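16 Apr 2025

I have now been bumped from a train I wasn't even on yet, so let me tell you about the sleeper to Costcombe.

The plan was simple. I had 2,954 points with Pramby, the rail booking app I've been loyal to for reasons I can no longer reconstruct. A berth in a two-person cabin costs 3,000. Pramby will happily sell you points, but only in blocks of 850, so I bought 850 points to cover a gap of 46. The leftovers expire next February. I've made my peace with that (I haven't).

Then came the email. My cabin had been "reassigned for operational reasons," and I could choose between a reclining seat and a refund in points. The word "reclining" was doing a great deal of work. I've sat in those seats before. They tip back as far as a church pew with a grudge.

I called. The hold music was one song, and the song was mostly flute. After a while a very nice man told me the cabin car had been swapped for an older one with fewer berths, and that the last people to book were the first to go. I asked whether there was a waiting list. He said there was, and that I was already on it, and that he couldn't see where. 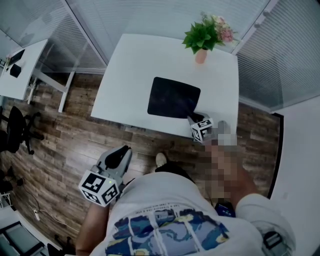
Khrystyna-Mariia Sydorenko wrote in to say that I should have skipped the phone and gone straight to the station desk, where they hold back a berth or two until the afternoon of departure. She got hers that way, along with a free breakfast roll she describes as "structurally sound."

So I went to the desk. The woman there typed for a long time, sighed, typed some more, and handed me a slip for cabin 238. Upper bunk. I could have kissed the printer.

A few notes if you're going to try this:

- Bring the original booking on paper. They wanted mine twice.
- Pack a small bag for the night and leave the big one in the rack at the end of the car. There is no floor.
- The upper bunk is warmer and has the better reading light, but the ladder is a commitment.
- Eat before you board.

I slept for maybe four hours and woke up to sheep. Pramby has since asked me to rate my reclining seat.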